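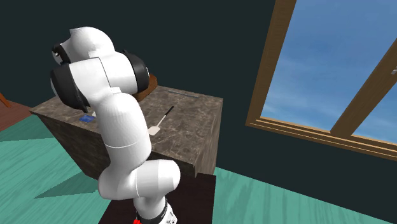
Side camera, simulated kitchen counter.

Comparing grip force on a flat utensil

Load the counter layout and set the control rate before you touch the gripper settings. Start with the spatula, as its thin handle shows up a poor grip sooner than the bread or the bowl will.

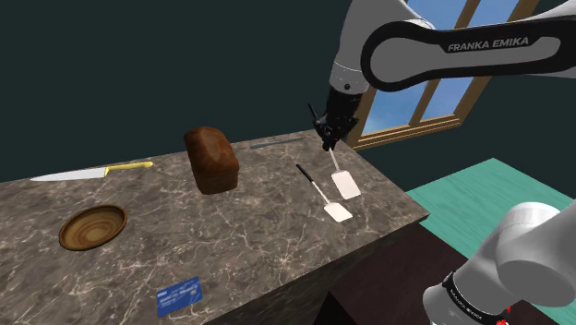
Run 17 trials at each force setting and keep the approach height the same throughout. Log finger width on every step — the side view alone won't show you a small slip.

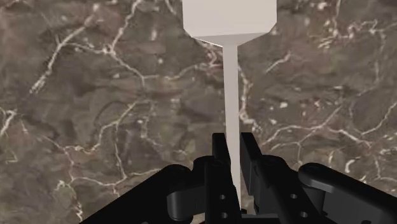 Wrist camera, handle between the fingers.

Save both views under the same trial number, then change the force and repeat.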